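Relatório de progresso - célula bimanual de embalagem, agosto

Para: Hollis Escobedo, Tidholm
De: equipa de manutenção e integração, Viltex

O período correu melhor do que o anterior, fasquia que, convenhamos, dava para passar sem levantar muito o pé. A célula fechou agosto com 3,155 ciclos registados, dos quais 1,051 depois da troca das almofadas de aperto. Os restantes fizeram-se com as almofadas antigas e notam-se no registo de falhas sem ser preciso procurar muito.

## Alinhamento dos dois braços

Foi a tarefa que comeu mais horas. Os dois braços são montados na mesma calha frontal e, em teoria, basta apertar as placas e correr a rotina de zero. Na prática a placa direita tinha folga, o braço chegava ao centro ligeiramente baixo e cada passagem de peça de uma garra para a outra acabava em torção. Reapertámos, refizemos o zero a frio e outra vez depois de uma hora de trabalho, e passámos a verificar o encontro das pontas com um suporte de polpa moldada. É leve, deforma-se à vista quando há força a mais e custa menos do que a peça de calibração que a Begay nos orçamentou.
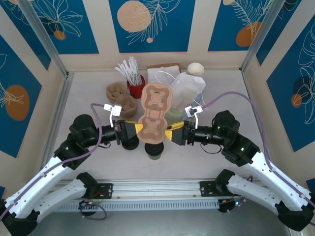

*Fig. 1 - Pontas das duas garras junto ao suporte de polpa moldada, ao centro da mesa.*

A rotina de verificação ficou assim:

1. Braços em repouso, inspeção das placas e dos parafusos da calha.
2. Zero de cada braço, primeiro o esquerdo.
3. Aproximação lenta das garras até ao suporte.
4. Registo da folga e, se houver desvio, regresso ao ponto 1 com a disposição possível.

Demora 5 minutos quando corre bem. O manual da Lillivley promete menos, mas o manual da Lillivley também promete que os cabos não se mexem.

## Cabos

Continuam a mexer-se. O laço sobre o antebraço precisa de folga para o cotovelo dobrar e, com folga, acaba por roçar na junta. Mudámos o ponto de fixação duas vezes e a segunda aguentou até ao fim do mês. Pedimos abraçadeiras mais largas, que estão "a caminho" desde que o pedido foi feito.

## Garras e câmaras

As almofadas novas têm textura nervurada e seguram melhor os copos. Com os sacos de papel a história é outra: a abertura cede, a asa prende-se onde não deve e a garra fecha com toda a convicção sobre nada.
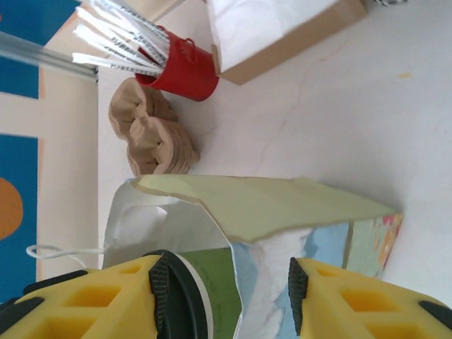
Reduzimos a velocidade de fecho e a força máxima, e os enganos passaram a ser pelo menos mais delicados. Das falhas que ainda temos, a maior parte vem da entrada do copo no saco, quando a borda toca no papel antes de a garra abrir. Estamos a experimentar uma aproximação mais inclinada. Os primeiros resultados são animadores, palavra que usamos com moderação desde o relatório de primavera.

As câmaras de punho foram limpas e recalibradas. O suporte da direita desaperta-se com a vibração; levou fixador de roscas e entrou na inspeção semanal.

## Despesa

Gastaram-se cerca de 1,456 euros em almofadas, parafusaria e cabos de reserva. A peça de calibração da Begay ficou por comprar e propomos passar essa verba para um segundo par de garras, de modo a não parar a célula sempre que uma vai à bancada.

## Próximo período

- Instalar as abraçadeiras, caso cheguem.
- Fechar os parâmetros de aproximação para o copo no saco.
- Substituir a placa direita, que já foi reapertada vezes suficientes.

Precisamos da resposta da Tidholm sobre o segundo par de garras antes de fazer a encomenda. O prazo do fornecedor é de seis semanas, contadas à maneira dele.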